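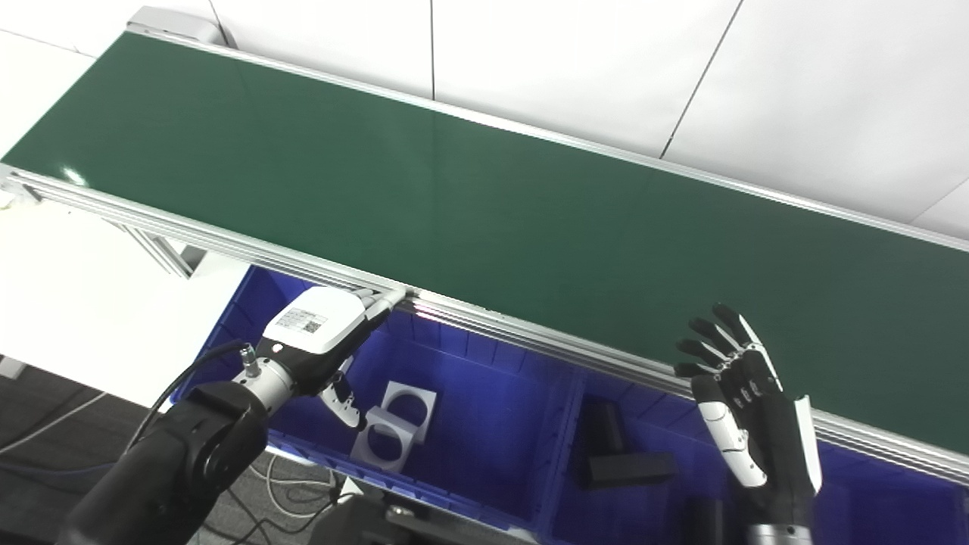
When does the Restrepo parcel counter close? The last day is Thursday, and the doors shut at six in the evening.

After that, people in the Restrepo district will have to collect their parcels at the Kondo shopping center, on the other side of the river. The delivery company Flastoser, which has run the counter for 18 years, put up a note on the door last week. Many customers learned the news only when they came with a slip in their hand.

The company says that fewer people come to the counter than before, and that the rent went up two times since the contract was renewed. It will keep two lockers in front of the old building, but these are for small parcels only. Anything heavier than a pair of shoes will go to Kondo.

For people with a car the change is small. For the others it is a bus ride with one transfer, and the second bus does not run after seven. A petition was started at the bakery next door, and it had 110 names by the weekend. It asks Flastoser to keep the counter open at least on Saturday mornings. The company answered that it will read the petition, but it made no promise.

The neighborhood group Kindisness has offered another solution. It wants to use the front room of its meeting house as a pick-up point on two evenings a week. Members would hand out the parcels and check the identity cards. Flastoser has not said if its insurance allows this -- a reply is expected before the end of March.

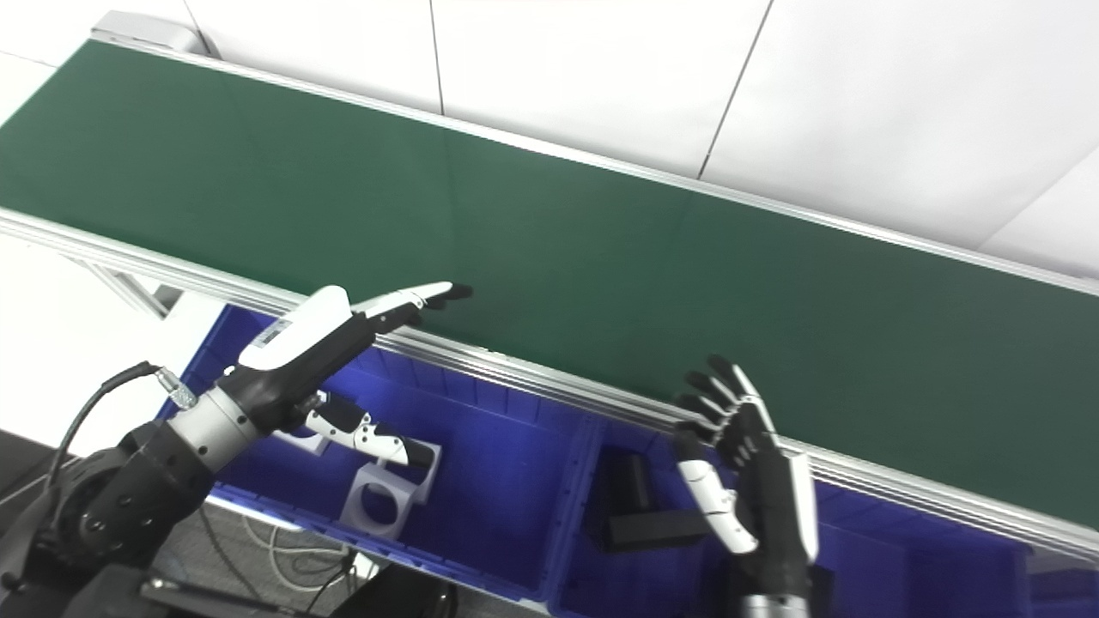

What customers should do now

Parcels that are already at the counter can be picked up until closing time on the last day. What is left on the shelves will be moved to Kondo during the night and kept there for the usual time. The old slips stay valid, so it is not necessary to ask for a new one.

Customers who send things back can still leave them in Restrepo, but only if the label is already printed and glued on. The counter does not print labels anymore. People who rent a mailbox there will get a letter with the new box number, and the rent they paid in advance will be counted for the new box.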